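Leek and Barley Soup, and What I Changed

Last updated: March 14, 2020

I have been making some kind of barley soup every winter since I moved out of my parents' house, and until this year I never wrote any of it down. My brother-in-law asked for the recipe, I sent him three lines in an email, and he wrote back with a page of questions. So this is the long version.

The starting point was a soup I had at a small café in Lorkcombe. It came in a wide bowl with a slice of dark bread, and it was mostly leeks. There was barley in it, a little potato, and something sharp that I couldn't place until I was halfway home. I think it was mustard. I went back in the fall to ask and they had changed the menu.

My first few tries were too thick. Barley keeps drinking up broth long after the burner is off, and a soup that looks right at six o'clock is closer to porridge by seven. I was using a full cup for one pot. Now I use half a cup of pearl barley to 8 cups of broth, and I still keep a little extra broth on the back burner.

For the leeks, I use 4 medium ones. Cut off the dark tops and the roots, slice each one lengthwise, and rinse between the layers under the faucet. Then cut them across into half-moons. I used to rinse them after slicing in a big bowl of water, the way my mother did, and that works too if yours are very sandy.

Melt 4 tablespoons of butter in a heavy pot over medium-low heat and add the leeks with a good pinch of salt. Put the lid on and leave them for 13 minutes, stirring a couple of times. They should be soft and pale. If they start to brown, turn the heat down and add a spoonful of water. Gwilym Lewis, who I used to share a kitchen with, browned his on purpose and liked it that way. I find it makes the whole pot taste like onion soup.

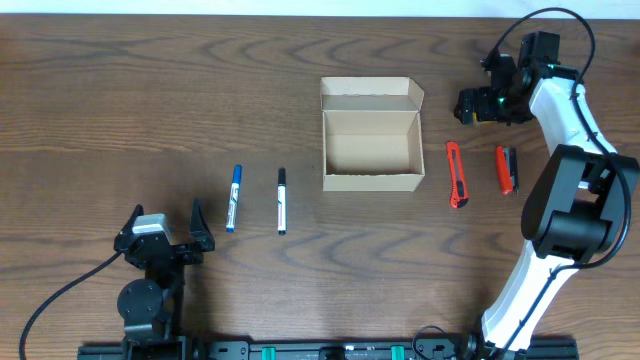

Can you make it with quick-cooking barley? Quick barley works if you add it for the last ten minutes and use a little less broth, but the grains go soft and you lose the chew.

Once the leeks are ready, add two chopped cloves of garlic and cook for another minute. Stir in the barley so it gets coated in the butter, then pour in the broth. I use chicken broth from the freezer when I have it and boxed vegetable broth when I don't. Add a bay leaf and one large potato, peeled and cut small. Bring it up to a boil, turn it down, and let it simmer with the lid partly on for roughly 45 minutes. Start tasting the barley a little before that. It should be tender with some bite left in the middle.

The mustard goes in at the end. One heaping teaspoon of Dijon, stirred into a ladle of the hot broth first so it doesn't sit in lumps. Then lots of black pepper, and salt if it needs it. My broth is usually salty enough that it doesn't.

I tried a few other things over the winter. Cream was fine but it covered up the mustard. Thyme was good — I add it now when I have fresh, and skip it when all I have is the old jar. Carrots made it too sweet. A rind of hard cheese simmered in the pot was the best of the extras, and I fish it out before serving. Bacon was Osian Wogan's suggestion when he came over for dinner. He ate three bowls of it, so I can't say it was a bad one, but I like the plain version better.

On bread: you want something dense. I usually make a rye loaf on the weekend, and the heel of it is the right thing for this soup. Toast it, butter it, and put it on the side. I have floated it on top with cheese under the broiler, and it was a lot of trouble for soggy toast.

It keeps in the fridge for three days. It will set up almost solid overnight, so add a splash of water or broth when you warm it and check the salt again. I don't freeze it anymore. The potato goes grainy and the barley splits. If I know I want some for the freezer, I cook the leeks and broth alone, freeze that, and add the barley and potato on the day.

The leeks at our store are usually good until the end of April, and after that they get woody in the center. I'll probably make this two or three more times before I switch over to pea soup. If I get the rye loaf to come out the same way twice in a row, I'll put that recipe up as well.

Recent posts
Pickled beets, small batch
Split pea soup without the ham
What to do with the dark part of the leek
Oatmeal cookies, less sugar
A pot roast that took all day

Contact | Copyright 2020, all rights reserved | Back to top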